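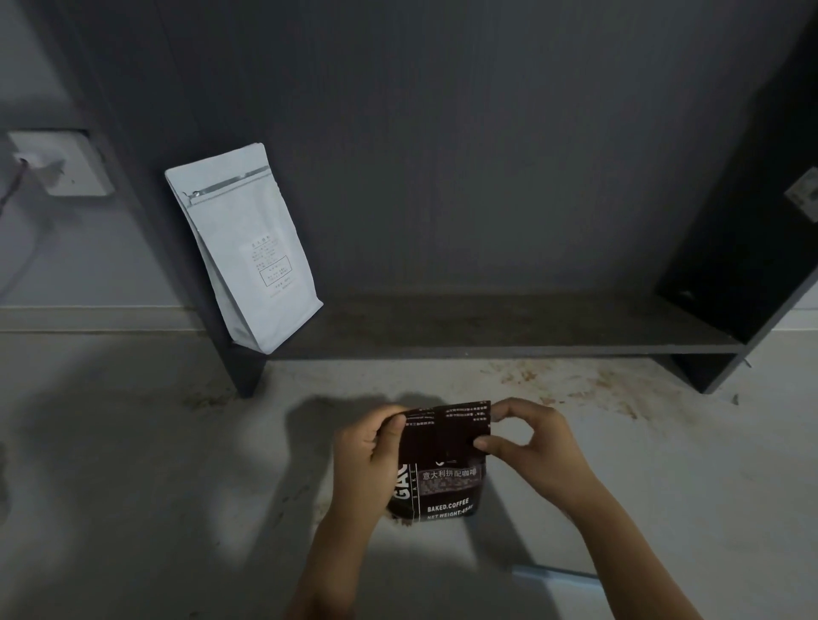 A bag of Italian blend coffee, held at the top with both hands.

Getting the House Ready Before an Operation
Updated 9/8/26

When my husband had his hip done at the hospital in Clavley, we had a good three weeks of warning, and I spent most of it worrying about the operation and hardly any of it thinking about the house. Then we came home and found that the bathroom rug slid, the good chair was too low, and his pills were up in a cupboard he couldn't reach without doing exactly what the physical therapist had told him to avoid. I've since helped my sister through her gallbladder and a neighbor through two cataracts, and I keep a list now. Plenty of it came from readers, too, so thank you for all the letters!

Whatever your surgeon or nurse has told you comes first, of course. My list is just for the house.

The chair
Try every chair you own before you go in. Sit, stand up without grabbing anything, and see which one lets you do it. Ours was a plain dining chair with arms that had been in the spare room for years holding up laundry. If your favorite recliner is too low, a firm cushion may do, but test it first, as the soft kind just swallows you. Put a small table on the side of your good arm (or your good leg, if that's how you turn), and make sure the lamp switch is within reach.

Floors
Roll up the throw rugs and put them somewhere you won't be tempted to bring them back from. Run phone cords along the wall. If you've been sent home with a walker, measure it against your doorways; our walker went through everything except the bathroom door, which we took off its hinges for the month of August and hung a curtain in its place. It wasn't pretty, but guests got used to it.

The pet question comes up in nearly every letter I get. We put a bell on the cat's collar and it helped a great deal. A big dog who jumps might do better at a friend's house for the first few nights.

Medicines
Get the prescriptions filled ahead of time if your doctor will send them early, so that no one is standing in line at the pharmacy while you sit in the car feeling sorry for yourself. I write the name, the dose and the times on a sheet of paper exactly as they appear on the label, and tape it inside a kitchen cabinet with a pen hanging next to it on a string. Every dose gets a check mark and a time. It sounds fussy until it's three in the morning and neither of you can remember who gave what!

Check the small print on anything you already take, vitamins and sleep aids included, and bring the whole list to the appointment before surgery. My sister's pharmacist caught that her cold medicine had the same painkiller in it as her new prescription. She had no idea.

Leftover pain pills shouldn't live in the bathroom for the next ten years. Many pharmacies have a drop box, and ours in Jondton takes them without any questions.

The kitchen
Move the things you use every day to counter height. That means the kettle, one saucepan, your mug, and a few plates. I cooked 18 small meals and froze them flat in bags, labeled on the front in big letters, and stood them up in the drawer like file folders. Soup was the winner. Chili was a mistake the first week, and I'll say no more.

If you've been told to keep track of what you drink, fill a 1,000 ml pitcher in the morning and pour only from that. My neighbor likes a 600 ml bottle with a straw lid, and she found it much easier in bed.

The folder
Use one folder, a bright one. Mine holds the discharge papers, the follow-up dates, the insurance card copies, and a page of phone numbers in large print with the after-hours line at the top. Leave a blank sheet in the front for questions, too. A reader named Yoshinori Sugawara wrote to tell me he limits himself to 5 questions per visit and puts the one that embarrasses him first, and I've done the same ever since.

Ask the nurse before you leave which symptoms mean you should call and which mean you should go straight to the emergency room, and write the answer down in her words. Ours went on the refrigerator.

Nighttime
Put a plug-in night light between the bed and the bathroom, and a second one in the hall. Keep slippers with a closed back by the bed, and a flashlight in the drawer in case the power goes out. We also used an old dinner bell for calling downstairs, and I had to hide it by week two.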